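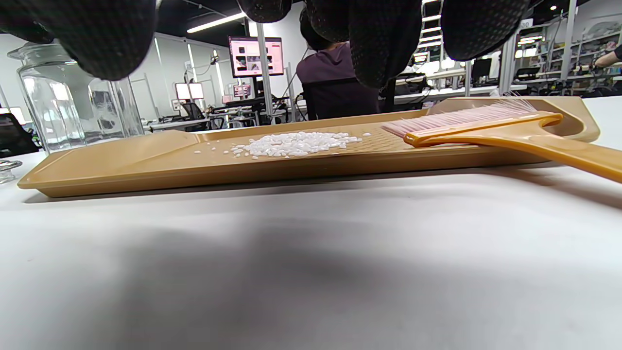
Every April the Gosden Show puts out its program, and every April I turn straight to the back, past the cattle and the tractor pull, to see what has happened to the grain and seed section. This year it has been moved again. It used to have a wall of the main pavilion. Then it had half a wall. Now it shares a tent with the phone charging station, and I suspect the phones will get the better table.

I understand the thinking. You can't put a jar of wheat on a billboard. Children do not beg their parents for one more look at the oats. The monster trucks bring people through the gate, the gate pays for the portable toilets, and I am as grateful for those as anyone. I have watched the trucks. I enjoyed the trucks. I ate something on a stick during the trucks and regretted it by evening.

But a farm show with the farming tucked behind the fudge is an odd sort of thing, and the shows around here are drifting that way one tent at a time. Burell dropped its fleece judging two years ago and put in a zip line. Mertens still has sheep, though last year you had to walk through 200 yards of hot tub dealers to find them. I have never met a farmer who went to a show to buy a hot tub. I have met several who came home with one, so perhaps the dealers know their business.

The usual defense is that town people want entertainment. Some do. But stand next to the sheepdog trials for ten minutes and listen. Town people want to know how the dog knows. They want to know what the sheep thinks about it. They will ask a man with a hay baler questions until his coffee goes cold, and he will answer every one, having waited all year for somebody to ask.

Skomon is a small show, maybe too small for its own parking lot, and it gets this right. It charges 3 dollars. It has one ride, which squeaks. Last year the grain growers set up by the entrance and let visitors guess the weight of a sack, and the line went past the doughnuts. Over 300 people guessed. I was off by enough that I'd prefer not to discuss it.

So keep the trucks, Gosden. Keep the fudge, for heaven's sake. Just give the growers their wall back, or half of it, and put the phones in the tent. They won't mind the draft.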